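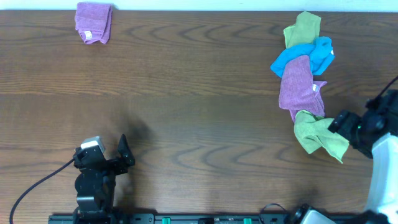
Los trapos de Muireann

Limpiar sin comprar casi nada. Suena a libro de autoayuda, ya lo sé, pero en Welturar llevan tres inviernos haciéndolo y la cosa funciona a medias, que es más de lo que se puede decir de muchas modas domésticas.

Llego tarde. El autobús de la costa se para en todos los cruces y Muireann Tully ya ha empezado el taller sin mí. Cocina grande, ventana abierta, olor a vinagre que tira para atrás. Ocho personas, casi todas del pueblo. Una pareja de fuera, de vacaciones, que entró pensando que era una cata.

Muireann limpió hoteles durante media vida. Habla deprisa, no repite. «El producto caro lo compra quien no tiene tiempo de esperar», dice, y se pone a explicar lo del bicarbonato en la junta de la ducha. Diez minutos de reposo. Cepillo viejo. Aclarar. Y lo que más me interesa a mí: no mezclar nunca lejía con vinagre, ni con amoníaco, ni «a ver qué pasa». Lo dice cuatro veces. En un hotel vio salir a una compañera en camilla.

Lo de la microfibra da para discusión larga. Torben Albers, que viene de una lavandería industrial, defiende que aguanta 300 lavados si se la trata bien: agua templada, nada de suavizante, secar al aire. El suavizante deja una película y el paño ya no recoge, arrastra. A Karthik Navaratnam no le convence. Algodón, dice. Sábanas viejas cortadas. La microfibra es plástico y suelta fibras en cada lavado, eso no lo arregla ningun cuidado. Torben contesta que para los cristales el algodón deja pelusa. Karthik que papel de periódico. Y así un buen rato.

Ninguno cede. Yo he acabado con las dos cosas en casa: algodón para el suelo y la grasa, microfibra para espejos y polvo, lavada poco y aparte.

Un color por habitación, eso sí lo aceptan todos. El del baño no sale del baño. Parece una manía hasta que una vez te confundes.

La segunda parte va de dinero. Osian James apuntó durante un año lo que gastaba en limpiar un piso de dos habitaciones: 173 euros, y eso que se tenía por austero. Lo peor, los sprays específicos. Uno para la vitro, otro para el acero, otro para la madera. Al año siguiente, jabón neutro, bicarbonato, vinagre, alcohol. No me da la cifra nueva, perdió el cuaderno en una mudanza. Menos, dice. Bastante menos.

Con la madera, cuidado. El vinagre se come algunos acabados y el agua levanta la veta. Paño apenas húmedo, seguir la dirección del grano, secar enseguida. Si está encerada, ni eso: en seco y cera una o dos veces al año. Muireann tiene en el pasillo una cómoda de su abuela con un cerco blanco que lleva ahí desde un jarrón de Navidad. Ha probado de todo, tambien mayonesa.

En octubre repiten, con un grupo dedicado solo a la ropa: manchas, lanas, cuellos de camisa. Hay que apuntarse en la tienda de Welturar, por teléfono no lo cogen casi nunca. Llevad un bote vacío con tapa y ropa que no os importe estropear.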